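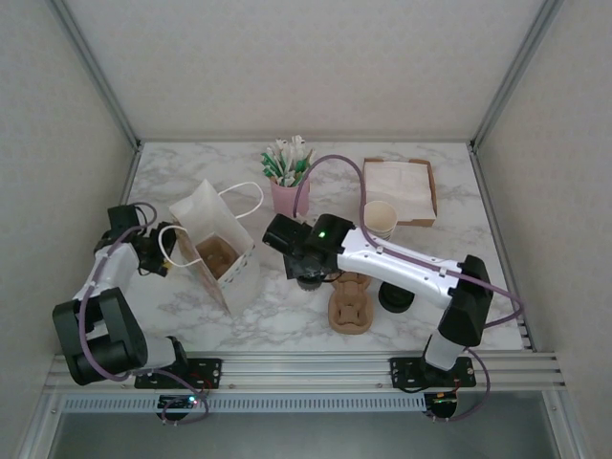

Bag-packing station, two-arm setup, with the carrier and takeaway items on the table.

Kokora teleoperation project: progress report for July
Hedvika Tichý, August 4, 2023
Last updated: August 4, 2023

July went mainly to collecting demonstrations of the takeaway packing task at the Trindthorpe lab. An operator drives both arms by remote control and the system records joint positions, gripper commands and video from each run. We recorded 131 demonstrations and kept 65 after review. Most of the rejected runs came from the first week, when the operators were still learning to coordinate the left and right arms. A smaller number were dropped for timing faults between the video and the joint data. That fault was traced to a clock setting and has been fixed.

The task uses a white paper bag, a moulded-pulp cup carrier, a paper cup and a stack of napkins in a cardboard tray. The left gripper works at the bag and the right one handles the carrier. The carrier has been the slowest item. Operators tend to grip it too close to one end, it tilts, and they have to set it down and start over. We have asked them to pause above the carrier before closing the gripper, and the July runs recorded after that change are noticeably more consistent.

Paper bags have also cost us time. The handles catch on the fingers, and a bag that has been used for a full session goes soft along the folds. We now change the bag at the start of each session and note it in the log.

Cable routing on both arms was redone mid-month after a loop snagged during a long reach. There has been no downtime from cabling after that.

Staffing is unchanged, with two trained operators. Szilágyi delivered the spare gripper motors on the 2-week lead time they had quoted. Spending is within the approved budget, although bags and carriers are running over the consumables line and we would like to move a small amount from travel to cover them.

For the next period we plan to train a first policy on the retained demonstrations and test it on the carrier step alone. The visit to the Skovthorpe site will go ahead once those results are in.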